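Bench operatives, bottle sorting – Lakatos site, July intake

Turilach is recruiting for its Drandska returns line. The work is sorting orange plastic bottles on a green table: lay each bottle on its side, check the label, set it down. Worn or torn labels are recorded by type. A shift covers 390 bottles. No experience needed; basic reading of Chinese labels is useful. Apply quoting reference 188.
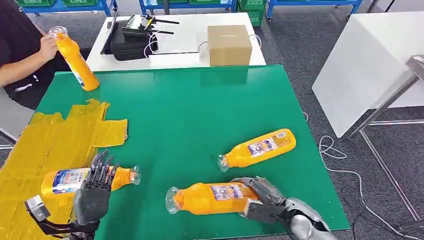
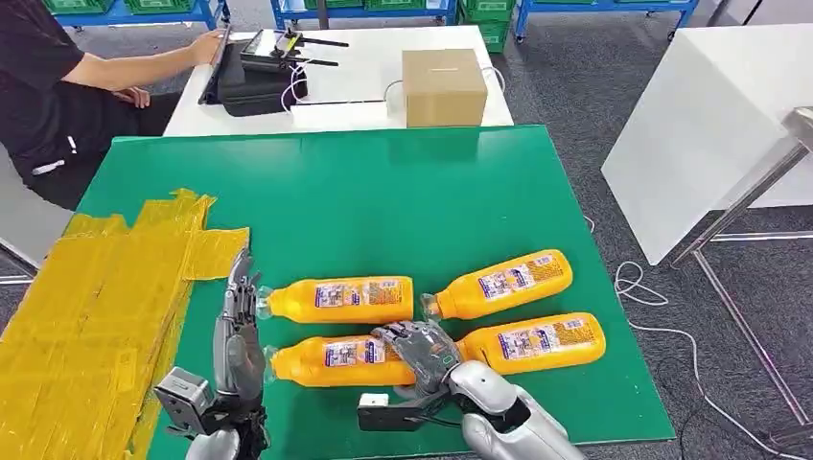
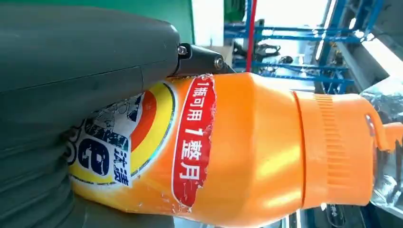

Orange bottles at the bench. Last picture: label wear and a torn red banner.

© Turilach | Contact: Recruitment, Room 29 | Back to top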